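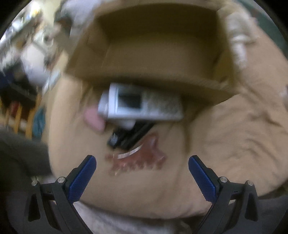

18 January 2019

Work on the blur study continued at the Busthorpe site. The purpose of the present phase is to determine how much motion blur a hand-held demonstration may contain before it ceases to be useful for training the Ravn grasping policy. Until last October the procedure was to discard every episode in which the background was smeared for more than a short stretch. That rule removed a large share of the material gathered in homes, where operators move quickly and the light is often poor.

The revised method treats the jaws and the surroundings separately. The camera is fixed to the tool, so the jaws and pads remain sharp in the recording even when the objects beyond them do not. The sharpness score is therefore computed only on the part of the view outside the tool. A mask covers the jaws, the pivot pins and the linkage arms, and a second mask covers the black corners left by the circular lens. Under the old score the pads alone could carry a badly smeared view past the threshold. Several such cases were found when the October material was reviewed.

The morning was given to labeling approach segments. A segment begins when the jaws open and ends at first contact. For each one the labeler records the object nearest the gap, whether its outline can be followed, and whether any marking on it can be read. Small household items on cloth have been the most instructive. A claw clip lying between the open pads can keep its row of teeth at a level of blur that leaves no key readable on a calculator-like device a short distance behind it. The labeling form previously had a single field for legibility. It now has one for outline and one for surface detail, and the two are not to be averaged.

Mr. Valdebenito objected to the term "usable" in the draft protocol, on the ground that it prejudges the result. The term has been replaced by "retained." He also asked that translucent objects be marked as a class of their own, as highlights on them shift with the angle of the tool and may be mistaken for edges. This was accepted.

In the afternoon the first comparison was completed. Two policies were trained from the same starting point, one on sharp episodes only and the other on the retained set of 700 episodes. Each was given 50 trials on the test table. The policy trained on the retained set completed 94 percent of its grasps. The sharp-only policy did less well, chiefly on thin items lying flat on fabric. It is too early to attribute the difference to blur, for the retained set is also the larger of the two. A further run with sets of equal size has been entered in the Dreltatum queue and should occupy the machines overnight.

Matters outstanding: the tool mask must be redrawn for the Morura jaws, whose backing pieces are wider; 8 segments have conflicting start times and have been returned to the labelers; the cloth used on the test table should be replaced with one that wrinkles more readily, as the present fabric is too stiff to resemble the bedding and seat covers found in the home recordings. The request for the new cloth was sent before close of work.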